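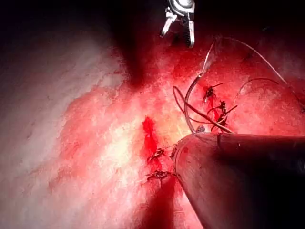
Section 4. Setting up the picture on your Gustia display

Most Gustia panels come out of the box far too bright, and I'd get that sorted before you hang anything on the wall or invite people in. The factory setting is made for a shop floor with strip lights blazing, so in a normal teaching room the whites glare and the dark parts go to mud. Tissue shots are hard on a screen (all that wet shine sitting right beside deep shadow), and fine detail goes first. Look at the darker jaw of the metal tip: you want the tiny teeth along its inner edge to stay separate and not melt into one gray line. Keep that in mind while you work through the steps, and don't rush!

Before you start

Let the panel run for 30 minutes. I know, I never want to wait either, but the color drifts while it warms up and you'll only end up doing it twice. Set the room lights the way you'll have them when people are really sitting there. If there are blinds, close them.

You'll need the remote, the long video cable from the accessory bag, and a soft dry cloth. The Dogbe switch box is optional. If you have one, leave it out for now and plug your computer straight into the panel.

4.1 Brightness and contrast

1. Press Menu, go to Picture, and pick Custom. The other modes will let you move the sliders but they forget everything at power-off, which drove me up the wall the first time.

2. Turn off Auto Dimming and Vivid Boost. They're on the second page, so keep scrolling.

3. Set Contrast to 80 and leave it alone.

4. Bring Brightness down to 58. Now look at the darkest part of whatever you've got on screen. If it's one solid black patch, go up a click at a time until you start to see something in it.

5. Walk to the back row and look again. Then the side seats, too. I usually end up one click higher after the walk.

6. Press Save. The panel doesn't ask if you want to, it just drops your changes if you back out with the arrow key.

Note: If Custom is grayed out, the panel is in Store mode. Hold the Input button on the panel itself (not the remote) until the light blinks, then let go.

4.2 Sharpness

1. Still in Picture, open Detail and set Sharpness to zero. It looks soft for a minute and then your eyes get used to it.

2. Move it up slowly. Stop as soon as you see a pale outline around dark edges, and come back two clicks.

3. Check that Scan Size says Full. Anything else crops and stretches the picture, and no amount of fiddling with Sharpness will fix that.

4.3 Color

1. Choose Warm 1. Neutral is fine for slides and spreadsheets, but reds come out a bit chilly for my taste.

2. If you own the Drenonance color puck, hang it over the middle of the screen and run the Quick check from the menu. A score of 92 or better is a pass. Lower than that, wipe the glass and run it again before you change a thing.

3. No puck? Put up a photo of a plain gray card and make sure it looks gray. Pink or green means the Tint slider got nudged, so put it back to the middle.

Caution: Take the puck off by its strap. Don't pull on the cable, and don't leave it hanging overnight, as the little rubber feet can mark the coating.

4.4 Adding the switch box

1. Turn the panel and the computer off.

2. Run the computer into the Dogbe box, then the box into Input 2 on the panel.

3. Turn everything back on, panel first.

4. Go back to Picture. Each input keeps its own settings (sigh), so you'll need to press Copy From and choose Input 1.

If the screen flickers after this, swap the cable before you blame the box. Zulema Medina at the Rostance help desk tells me it's the cable nearly every time, and I've come around to her view after two afternoons spent reinstalling things.

Section last changed 31/08/2018 by Nusrat Hayat. The June version had the wrong button for leaving Store mode, so please throw that one out.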